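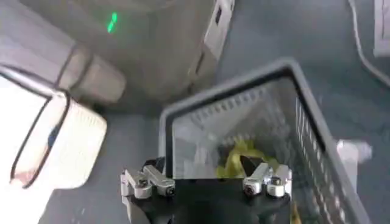 Slotted gray plastic basket with rounded rim.

Storage Notes: Changes to Airflow and Stacking in the Root Room

Members who keep produce in the shared root room at Zurkside will find new floor markings and a revised stacking plan from May 1, 2020. The changes follow the February walk-through, when several lots of onions on the north wall showed soft necks and early root growth while lots of the same variety near the door remained firm. Temperature at the two positions was nearly the same. Relative humidity was not. The handheld meter gave a reading 15 points higher at the north wall than at the door, and the highest values were behind the stacks, in the gap next to the masonry.

Containers

Solid-wall totes will no longer be accepted for onions, garlic or shallots. Bulbs continue to respire in storage and give off water vapor and a small amount of heat. In a solid tote the vapor can leave only through the top, and when another tote is set on it that path is mostly closed. Slotted sides let air pass through the full depth of the load. Slots on two opposite sides are enough, provided both slotted sides face the aisles.

Fill baskets to no more than two inches below the rim. Overfilled baskets transfer the weight of the stack to the bulbs in place of the rim, and the bruised layer is usually where decay starts. Do not line baskets with newspaper or plastic film. If small bulbs fall through the slots, use a mesh bag inside the basket and leave the neck of the bag open.

Solid totes may still be used for carrots, beets and parsnips packed in damp sand or sawdust. These crops need humidity above 90 percent and lose water quickly in open baskets.

Stacking

Stacks are limited to five baskets. Leave four inches between stacks and six inches between any stack and a wall. The yellow lines on the floor give the wall distance; the gap between stacks has to be judged by eye, and a closed hand is close enough. The bottom basket must sit on a pallet or on two runners. Baskets standing directly on the slab pick up moisture from it, especially in spring when the outside air warms faster than the concrete.

The current plan has space for 149 baskets. The old plan held more, but only by closing the center aisle, which left the back half of the room with almost no air movement.

Temperature

The onion side is held as near 32 degrees as the unit can manage without freezing the lots closest to the evaporator. Onions and garlic sprout fastest in the range between 40 and 60 degrees, so a room that drifts upward for a week or two does more harm than the thermometer would suggest. The door should not be propped open while loading. Bring the baskets into the vestibule, close the outer door, then open the inner one.

Potatoes are not kept on this side. They turn sweet at onion temperatures and fry dark, and the moisture they give off shortens the life of any onions nearby. They belong in the Mbeki room, which is held at 40 degrees and kept unlit. Winter squash belongs in neither room and should go on the shelves in the Cliltgate annex, where it stays above 50.

Fan Schedule

The circulation fan previously ran on a single long cycle overnight. It now runs in short cycles through the day, with the longest rest period in the early afternoon when the compressor is working hardest. The control is a plain mechanical timer beside the light switch. Please do not move the pins. If the room smells musty or there is visible condensation on the ceiling panels, write the time and the hygrometer reading on the log sheet and the settings will be reviewed at the next check.

Incoming Lots

Onions must be cured before they are brought in. The neck should be tight and dry when rolled between finger and thumb, and the outer skin should rustle. Tops are to be cut to one inch. Thick-necked bulbs, doubles and anything with a seed stalk should be taken home and eaten first.

Each basket needs a tag with plot number, crop, variety and harvest date. Tie the tag to the rim on the aisle side. Tags dropped into the basket cannot be read without unstacking, and several from last season had rotted along with the contents.

Losses Last Season

The discard log lists 896 pounds for the full storage season, all crops combined. Onions made up the largest share, followed by carrots. Most of the onion losses were logged as neck rot, which enters in the field and develops in storage, so better airflow will reduce the spread without removing the cause. Members who saw neck rot last year should avoid late nitrogen and stop watering when the tops begin to fall.

Basket Cleaning

Empty baskets can be washed at the outdoor sink behind the Lenier building. Brush out the slots, rinse, soak in the sanitizer tub for the time posted on the wall, and drain upside down on the rack. Dry baskets go back to the vestibule, nested, with cracked ones set aside by the door.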